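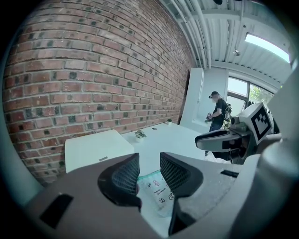 Gripper pads on either side of one of the printed packages, brick wall side of the room

List: Vornus hand-held and wrist-worn collection
Subject: Re: Marker rules and soft goods, draft 3
Date: January 2, 2021

Hello everyone, and a happy new year to those of you who are already back at your desks (and to those who are sensibly still on the couch!).

I've been meaning to answer this one properly since before the break, and I see the Grímsdóttir site has put its questions so clearly that I'll just quote them and work my way down.

> We have read draft 3 twice over here and we like most of it. Two things bother us.
> First, section 4 says the marker must be "clean and fully visible at the start
> of every take." Does that mean every face of a cube, or only one? With the
> wrist cubes you can't show all the faces to anything at once.
> Second, the handling rule for bags and soft packaging is one line long. Our
> people are each doing it their own way, and we had to set aside 88 takes in
> July when we compared them. Could the Kandach wording come back?

Thank you for this, it's exactly the kind of mail I hoped the draft would bring in. On the first point you are right and the draft is sloppy. What we meant is that no face may be scuffed, peeling or covered by a sleeve or a cable, and that at least one face must be in plain view of the head camera before the hands move. I'd like the final text to say it that way. A flat marker on a hand-held gripper is simpler, there's only the one, so there the old sentence can stay.

While I'm on cables: please, please route them down the forearm side and let them drop off the table edge, and leave enough slack for a full reach. At Sutuvwood we went back through 1,213 takes and pulled 26 of them for a cable lying across a marker, and every one of those was a good take otherwise. It still stings a bit.

On the second point, yes, I'd be glad to see the Kandach wording come back, with some changes. I never liked how it told people to "smooth the item flat" first, which made every bag look like every other bag, and that's a poor preparation for anybody's kitchen or stockroom. My suggestion is further down. Do shoot at it.

Two smaller matters before I get there. Whoever is wearing a headset should stand still while checking the hand-held device, and should do it away from the table, so a second operator can carry on working. And keep the same plants and other bits on the table through a session. Somebody asked whether they should be cleared away, and my feeling is no, leave them, just don't shuffle them between takes.
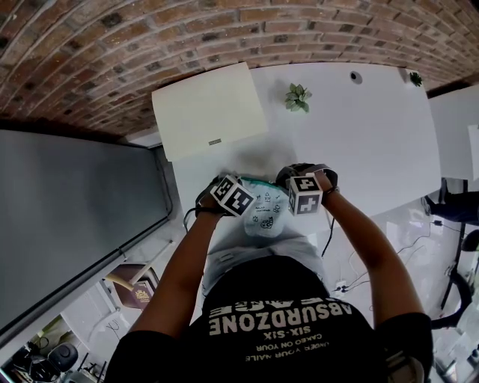

Proposed text for section 5, soft goods

5.1 Start with the item as it comes. Do not flatten, fold or fluff it.

5.2 With two hands, bring both to the item over the middle of the table and keep it above the tabletop while you work on it.

5.3 With a hand-held gripper, open wide enough that neither pad brushes the item on the way in. Close slowly until it stops slipping, then lift.

5.4 If the item covers every face of a marker for longer than 3 seconds, end the take and start again.

5.5 Note the item's name from the sheet, and write "bag" or "flat package" beside it. These have been mixed up a lot.

I went back and forth on 5.4, and I know the Grímsdóttir folks may find it strict with larger bags. If you have a better limit, send it along with a few takes that show why, and I'll gladly change it. I'm keeping the draft open until we've heard from every site, so there's no need to rush an answer out over the holidays.

Warm wishes from all of us at Sutuvwood, and do remember to trim the quoted part when you reply (I know, I know, I'm the worst offender)

The section 5 editor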